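Category: Hardware Evaluation / Handheld Capture Kits

4. Evaluation of the kit in use

4.1 What was tested

The Brillier kit is sold as a pair of hand-held grippers with a camera on each, a charging dock, a license for the Illus desktop software and one year of mail support. We bought it at list price, no discount and no contact with the seller before the order. Firmware was left as shipped for the whole test. The seller put out an update in October, after our sessions were done – not covered here.

The question for this section is narrow. Can a small lab with no hardware person open the box and get usable two-handed recordings out of it, and what does it cost in time. Policy training on the recordings is in Section 5. Price comparison with the Selvanayagam rig is in Section 6.

4.2 Operators and tasks

Two operators, both right-handed, neither had used a hand-held gripper before. Training was the printed quick guide and nothing else. We wanted to know if the guide is enough. Mostly yes. The page on wrist strap length is wrong (the drawing shows the old strap) and both operators had to redo it after the first session.

Tasks were picked from the Fletidetti list of household jobs, the tabletop part only. Light and soft objects were favored on purpose: stems, leaves, paper, cloth. Stiff objects are easy for nearly any parallel gripper and tell us little about the fingers. Flower arranging with artificial stems was kept as the main task, as the stems are thin, the heads are wide, and the leaves get between the fingers and whatever the operator wants to hold. Figure 4 is from the flower task.

Each operator did 75 recordings of the main task. A recording was limited to 15 minutes. Longer ones were stopped and thrown out, not trimmed. Order of tasks was mixed by drawing cards.

4.3 Setup time

First setup, box to first saved recording: 2 hours. Most of it went to the software install, which wants a particular driver version and does not say so until the end. After that, setup per session was short and not a problem. The dock is good. Grippers go in, lights come on, files copy over without anybody clicking anything. One cable was dead on arrival and was replaced under warranty, no argument from the seller.

Calibration is the weak part. The routine asks the operator to hold both grippers still in front of a printed board, then move them slowly, then hold again. If either one moves too soon the whole routine starts over with no message about which side was at fault. Both operators disliked this a lot. We would ask for one line of text on the screen. Thats all it needs.

4.4 Handling

The body is wide for its length. On an open table this does not matter. Close to a tall object the operator has to come in from the side or from above, and the body hides part of the tabletop from its own camera. Operators learned to lean the wrist outward. Comfortable for a few minutes, less so near the time limit. Operator B reported a sore thumb after long sessions, operator A did not.

Finger grip on thin stems was better than we expected. The ridged inner faces hold a stem without crushing it, and slipping was rare when the grip was taken low. Grip on petals and leaf tips was poor, and we do not think this is the job the fingers were made for. Squeeze force is set by the hand only, there is no stop or spring setting to change. A spring choice would help, soft and firm, even as a paid extra.

Using two grippers at once took practice. Typical early mistake: one hand holds the vase, the other brings the stem, and the two bodies meet before the stem is in. Operators fixed this by themselves, by letting the holding hand sit lower. Worth a line in the quick guide.

4.5 Camera and tracking

The wide lens is the best thing in the kit. It keeps the fingers in view along with a large part of the room, and tracking lives off the room. Rooms with plain walls gave trouble. Rooms with railings, shelving, ceiling lines and furniture did not. We did one short set in a bare meeting room and gave up on it – drift was clear by eye in the replay and Illus flagged most of the files itself.

Bright ceiling lights were a worry before the test. Exposure did jump when a gripper was tipped up toward a light, and a few frames after each jump were washed out. Tracking held through it. We did not tape or shade any lights.

The wide view has a cost. It records people. Anyone walking behind the table gets in, so does the operator, and the kit as sold has no face blurring. Labs will need their own step for this before sharing files, and should budget for it. The seller lists blurring as planned. No date given.

4.6 Lost recordings

Of all main task recordings, 11 were lost. Reasons were a full card, a gripper lifted off the dock before the copy was done, and tracking failure, in that order. The first two are operator errors but the kit could warn and doesn't. There is a small light for card space on the underside, where the hand covers it. We did not lose any file after it had been copied.

4.7 Limits of this test

One kit, two operators, one main task. We can not say anything on wear beyond our own use. The finger pads showed no damage we could see at the end but this was a soft task. Left-handed use not tested. Support was contacted twice, answered both times by the next day, the second answer was wrong and corrected later. Aatos Koskela ran the sessions and kept the log; the comments on handling above are condensed from it.

For labs collecting soft-object data on a table in a furnished room, we would buy the kit again, with the strap page fixed and a spare cable in the drawer.

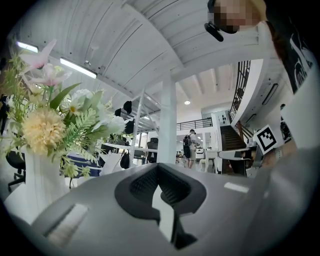

Figure 4. Flower task, wide view past the gripper fingers. Vase and artificial flowers at left, second hand-held gripper at right.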